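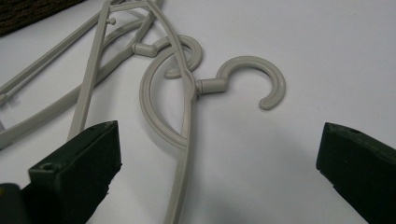
4. Recording demonstrations with the hand-held gripper

This section covers showing the Brotida arm a task by doing the task yourself with the hand-held gripper. It assumes you have finished section 3 (charging, pairing, camera check). The worked task is separating plastic hangers that lie tangled on a table and picking them up one at a time.

A word before you start. The Drulent sales sheet says the system "learns the way your staff learn." We have not found that to be so. Your staff can be told once that hooks catch on each other. The software has to see it handled, many times, from many starting positions, and it will still surprise you. Plan your week around that and you will be less annoyed by Friday.

4.1 Before the first recording

1. Clear the table of anything that isn't part of the task. Jackets and bags count.

2. Check the lighting. Even, soft light works best. If your own shadow falls across the hangers while you reach, move the lamp or move yourself.

3. Squeeze the trigger fully and let go. The fingers should open to their full width without sticking. If one side lags, go back to 3.4.

4. Look at the inside faces of the fingertips. Some fraying along the edges is normal and does not need attention. Replace a pad when it slides against the finger under your thumb.

5. Open the Mirzaei recorder on the tablet and choose New Task. Give it a name that says what is being done, such as "hangers, separate, gray." Elvira Valderrama, who set up our first site, inherited a folder of tasks called "test" and "test final" and ended up recording all of them again.

Note: The recorder offers to write a description of the task for you. We suggest typing your own. The automatic one is vague, and it goes into the training file whether you have read it or not.

4.2 Setting out the hangers

1. Drop the hangers on the table and leave them the way they land. Do not tidy them. A neat row teaches the arm to handle a neat row.

2. Start with two hangers. Go up to larger tangles only after the arm can manage a pair on its own.

3. Change the layout between recordings. Turn the pile, flip a hanger over, let a hook slip under a bar. If you catch yourself building the same tangle twice, hand the job to someone else for a while.

4. Leave open table on at least one side, so the fingers have somewhere to come down.

Caution: Do not use cracked hangers. A thin bar can snap under full trigger pressure, and the pieces travel.

4.3 Making one recording

1. Hold the gripper above the pile with the fingers open. Wait for the tone.

2. Move in slowly. "Slowly" means slower than feels sensible. Gisela Lammers tells new people to move as if the table were full of eggs, and her recordings are the ones we keep.

3. Choose a straight bar to grip. Hooks look like the obvious handle and they are a poor one, because the round part rolls between the fingers.

4. Bring the fingers down with the bar between them, one on each side.
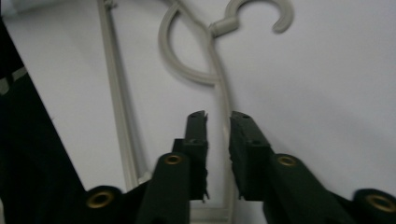
5. Close until the bar is held, then stop squeezing. Crushing it adds nothing. The recorder stores how far the fingers closed, and the arm will copy a hard squeeze as readily as a light one.

6. Lift straight up a short way and pause. If a second hanger comes along, keep recording. Lower both, let go, and take hold again somewhere else. These recoveries are worth more than the clean picks, in our experience, though the manual that shipped with the first version told people to delete them.

7. Carry the hanger clear, set it down, open the fingers, and wait for the second tone before you move your hand away.

Note: Keep your free hand out of the way for the whole recording. It is very tempting to hold the other hanger still. The arm has no other hand to hold it with.

4.4 How many recordings you need

The sales sheet says 900. At the Brarudine laundry we had 2000 before the arm could be left with a mixed pile, and "left" meant Neusa Prado was standing next to it with a finger on the stop button. Your figure will depend on the table, the hangers, and how patient the person holding the gripper is. Treat any number you are quoted as the low end.

Work in short sessions. After a long stretch people cut corners on the approach and start grabbing from the same side every time, and the arm picks that up too. Switch operators at each break. Aslı Bayram is left-handed, and adding her sessions did more for us than either of the software updates in January.

4.5 Checking what you recorded

1. Play back the last six recordings at normal speed. Do it the same day.

2. Reject a recording if the fingers leave the camera's view, if the tone was missed, or if the hanger was dropped and never picked up again.

3. Keep a recording that is merely ugly. A slow, clumsy pick that ends with one hanger set down is a good recording.

4. Ignore the quality score in the corner of the playback window. It rates smoothness. Iresha Bhuiyan compared it with what the arm later managed on real tangles and could find no link between the two. We have asked Drulent what the score is based on and will update this section if we get an answer.

5. Tap Upload. The tablet has to stay awake until the bar is full, whatever the message on the screen says about running in the background.

Caution: Uploading starts training on its own if Auto Train is switched on, which it is on a new tablet. Switch it off under Settings, Task, Advanced until you have finished checking. A training run cannot be stopped halfway, and bad recordings can't be pulled out of it afterward.

For the first run on the arm itself, with the guard in place and the speed limit set, go to section 5.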